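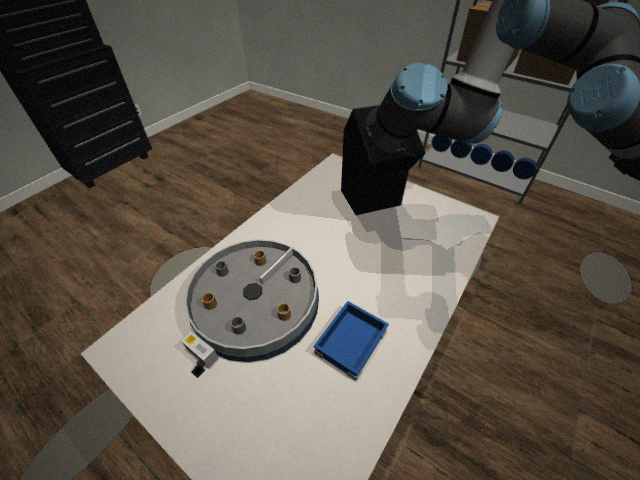 FOR IMMEDIATE RELEASE

Trostance and Rolum Agree to Recognize Each Other's Driver's Licenses

TROSTANCE, Jul 27, 2024: The governments of Trostance and Rolum have signed an agreement under which a person licensed to drive in one country will be considered able to drive in the other. Both delegations described the talks as warm and constructive. They lasted 54 years.

The agreement was signed in the customs hall at Kistasero, the border town where the two road systems meet and where drivers have, up to now, been required to park, walk across the line, and take a bus. It covers passenger cars, light vans, motorcycles and farm tractors. Horse-drawn vehicles were in the first draft, prepared by people who had reason to expect them, and have been moved to an annex.

Under the old arrangement, a resident of Trostance who wished to drive in Rolum needed a visitor's driving permit, a certified translation of the home license, two photographs taken against a gray background, and a letter from an employer stating that the trip was necessary. Residents of Rolum going the other way needed the same papers, except that the background had to be white. Neither ministry has been able to find the decision that set the background color, though both defended it at several rounds of talks.

The Foreign Ministry of Trostance received 3,429 applications for visitor's driving permits last year. It approved 1,054 of them. Most of the remainder are still under review, and the ministry wishes to assure those applicants that their trips have not been forgotten. 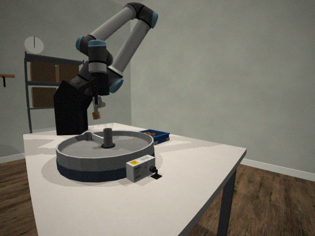

Kistasero's town council, in a written reply to the announcement, said it welcomed the agreement and would like to know who is going to pay for the parking lot. The lot on the Trostance side was enlarged twice at the town's expense to hold the cars of people who could not drive them any farther. The council said that it had been promised a share of the cost on both occasions, and that it had kept the letters.

The two governments take the council's point seriously and have referred it to a working group on border facilities, which will meet once its members have been named.

What the agreement does

A valid, unexpired license from either country will be accepted in the other for visits of up to one year. Visitors who stay longer will exchange their license for a local one at the nearest road office, without a driving test and without the eye exam, provided they can find the office. Exchanged licenses will be returned to the issuing country by diplomatic mail.

The agreement does not affect insurance. Drivers should carry proof of coverage valid on both sides of the border, as they should have been doing on the bus.

It also leaves each country's traffic rules as they are. This includes the matter of who goes first at an unmarked junction, on which the two countries hold opposite views with equal confidence. An early proposal for a common rule was dropped after the fourth round of talks, when each delegation offered to adopt the other's rule and then took it back. A leaflet will be handed out at the crossing. Drivers are asked to read it before they reach the first junction, a short distance beyond the barrier.

The full text, with annexes, runs to 387 pages in each language. The translation was carried out by the firm of Đỗ, which was engaged after the two sides' own translators produced versions that agreed on everything except the meaning of the word "vehicle." Đỗ has asked that readers consult the glossary first, and the annex on tractors not at all unless they own one.

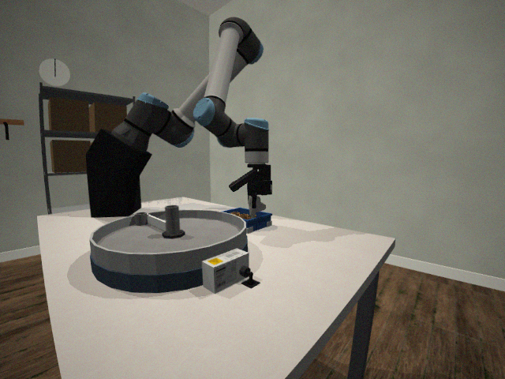
When can drivers start using their licenses across the border?

The agreement takes effect in April, once both parliaments have approved it. Until then the visitor's permit is still required, along with the photographs.

Permits already issued will stay valid through the date printed on them. Fees paid for applications that are still waiting will be refunded on request. The refund form is available at road offices in both countries and asks for the number of the original receipt. Applicants who have mislaid the receipt may apply for a copy, for which there is a fee.

Next steps

The Trostance parliament will take up the agreement when it returns from its summer break. Rolum's lower house has already held a first reading, at which most of the discussion concerned the state of the road to Kistasero and very little of it concerned licenses. Officials in both capitals expect approval and have asked that this not be reported as a forecast.

The ministries will now turn to the next item on their shared list, the recognition of each other's school diplomas. Talks are expected to open with a session on the size of the table, a question that took up most of the first year last time. Both sides have agreed to bring measurements.

A joint road safety campaign will be launched before the agreement takes effect. It will use the slogan "Two Countries, One Road," which was chosen over several others and is accurate as far as the map goes. There are in fact two other crossings, both footpaths, and drivers are reminded that they remain footpaths.

Buses between the two sides of Kistasero will continue to run. The operator reports that many regular passengers have said they intend to keep taking it, having made friends.
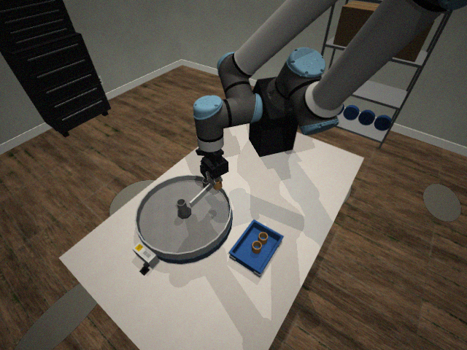

Dual-arm robot at a white table. Computer rendering.

Notes to editors

The agreement should be called the Trostance-Rolum Agreement in Trostance and the Rolum-Trostance Agreement in Rolum. Publications that circulate in both countries may use "the agreement."

Copies of the text can be collected from the press office of either foreign ministry during working hours. Please bring a bag. The press offices will answer questions in writing, and ask for patience with those about tractors, which are being handled jointly.

ENDS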